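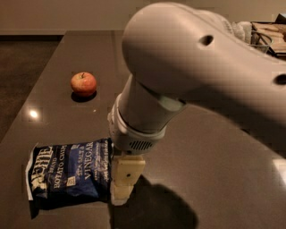

ロボットの公開デモを見に行くなら、拍手をする前に見ておくところがあります。展示会や研究所の一般公開で腕が何かをつかむと、だいたいの人はそこで満足して次のブースへ行ってしまうのですが、それだと動画サイトで見るのと変わりません。私は5月21日にNoltadlowの公開日に行き、Mirniaという会社の「Hepburn」という片付け作業のデモにかなり長く居座りました。台の上にはシーソルト&ビネガー味のポテトチップスの青い袋が寝かせてあって、その向こうに赤いリンゴがひとつ。白い腕の指先が袋のすぐ右まで降りてきたところで、前の列の人はもう動画を撮り始めていました。私が気にしていたのは、あの袋を誰が、どの向きで置いたのかということです。以下、そのときのメモをもとにした見学の手順です。ロボットの専門知識はいりませんが、多少ずうずうしくなる必要はあります。

1. 始まる前に行く

開始時刻ちょうどに行くと、整った台しか見られません。早めに行って準備を見てください。スタッフが物を置くときの手つきで、かなりのことがわかります。ぽんと放るのか、何かに合わせるように慎重に置くのか。台に小さな印やテープがないかも見ます。印があったらインチキだ、という話にはなりません。研究で条件をそろえるのは当たり前ですから。ただし、説明パネルに「どんな場所に置いても対応」と書いてあるなら、印の意味は変わってきます。

Mirniaの台には、私の見た範囲で印はありませんでした。そのかわり、担当の人は袋を置いたあとで毎回一歩下がって眺め、たまに直していました。何を直していたのかは聞きそびれました。これは今回の失敗です。

2. 対象物の選ばれ方を考える

リンゴは形があまり変わらず、位置さえわかればつかみやすい部類だと思います。袋菓子は厄介です。中で片寄るし、しわの入り方は毎回違うし、強く挟めば中身が割れる。ですから袋を選んだこと自体は評価していいと思いました。一方で、平らに寝かせた袋と、立てかけた袋や口の開いた袋とでは難しさがまるで違います。「袋をつかめます」という説明を聞いたら、頭の中で「この置き方の、この袋を」と付け足してください。

つやのある台も見どころです。天井の照明が白く映り込み、腕が動けば影も動きます。カメラで物を見るロボットには嬉しくない条件のはずで、わざわざこの台でやるなら多少は自信があるのでしょう。あるいは単に会場にあった台なのかもしれません。質問したところ答えは後者でした。

3. 一周目は腕を見ない

一回のデモは説明を入れて8分でした。最初の回は腕から目を離し、人のほうを見ます。

・手元の画面で何か押していないか
・停止ボタンに指をかけているのは誰か
・説明役が台のそばの同僚を見る瞬間があるか
・動き出すまでの間、話が妙に長くならないか

最後の項目は意外に当たります。うまく動いていないとき、説明役の話は長くなるものです。遠隔操作かどうかも、この段階で見当をつけておきます。操作者が衝立の裏にいることもあるので、見える範囲に人がいないというだけで自律動作だと決めないように。

4. 二周目で指先を見る

今度は腕です。といっても肩や肘の滑らかさは見なくてかまいません。大きく動く部分は見栄えがしますが、仕事の出来を決めるのは最後の数センチです。

指が対象に近づいたとき、速度が落ちるか。触れる前に向きを直すか。つかみ損ねたあと、同じ軌道をもう一度なぞるのか、それとも違うやり方を試すのか。私がいちばん時間をかけて見るのは三つ目です。同じ動きを繰り返すだけなら、失敗したことに気づいていない可能性があります。Hepburnは一度、袋の端をつかんで取り落とし、少し間を置いて別の角度から寄っていきました。そこは感心しました。ただ、次の回に似たような落とし方をしたときは担当者が止めて置き直してしまい、続きは見られませんでした。惜しい。

5. 質問は短く、数字で返ってくるものにする

「すごいですね、何でもつかめるんですか」と聞けば「いろいろつかめます」と返ってきます。聞き方が悪いのです。私が使っているのは次のような質問です。

・今日は朝から何回やって、何回人が手を出しましたか
・この袋は練習に使ったものと同じ商品ですか
・リンゴと袋を入れ替えて置いてもらえますか
・いちばんよくある失敗はどれですか

Mirniaの説明役はNuria Seguraさんという方で、こちらのしつこさに嫌な顔をしませんでした。パネルには「200種類の物体に対応」とあったので内訳を尋ねると、シミュレーション上の物体も含めた数だそうです。実物で試したのはと重ねて聞くと、38種類。隠している様子はなく、聞けばすぐ教えてくれます。しかしパネルには200としか書いていないわけで、聞かずに帰った人は200だと思っているでしょう。

いちばん多い失敗は「持ち上げたあとに袋が指の間で回ること」だという答えでした。こういう具体的な返事が出るチームは、自分たちの機械をよく見ていると思います。逆に、通路の反対側のClistasiaのブースで同じことを聞いたら「失敗はほとんどありません」と言われました。ほとんど、がどの程度なのかは最後まで出てきませんでした。

6. 自分の物を差し出すときの作法

見学者の持ち物で試してくれるデモもあります。頼んでみる価値はありますが、濡れるもの、割れるもの、薬、鍵は出さないこと。柵や床の線の内側に手を入れるのは論外です。動作中の腕に近づかず、担当者が腕を止めてから手渡してください。断られても、それを理由に低い点をつけるのは酷です。安全上の決まりで部外者の物を置けない会場はたくさんあります。

私は未開封のティッシュを頼んでみて、丁寧に断られました。かわりに袋の向きを変えてもらい、つかむまで約5倍の時間がかかるのを見ました。時間がかかっても、つかめたことはつかめたと書いておきます。

7. 帰りの電車でメモを清書する

パンフレットを読み返す前に書いてください。先に読むと、自分が見たものとパンフレットに書いてあることが混ざります。私のメモは二列になっていて、左に「目で見た」、右に「説明された」。今回のHepburnだと、左の列には「寝かせた袋を持ち上げた」「落としたあと角度を変えた」「向きを変えると遅い」。右の列には「家庭の台所で使える見込み」「棚の整理にも応用可能」「次の版は3月に公開」などが並びました。右の列のほうが長いのはいつものことで、別に腹は立ちません。

ビデオを撮るなら、止まっている時間も切らずに撮っておくこと。待ち時間を抜いてつなぐと、撮った本人まで速いロボットを見た気になってきます。早送りした映像を人に見せるときは倍率を書いておきましょう。

次にMirniaのデモを見るときは、袋を直していた理由から聞くつもりです。

見学ノート > 公開日・展示会 > デモの見かた

当サイトでは、利用状況の把握のためにCookieを使用しています。閲覧を続けると、Cookieの使用に同意したものとみなされます。［同意する］［設定を変更］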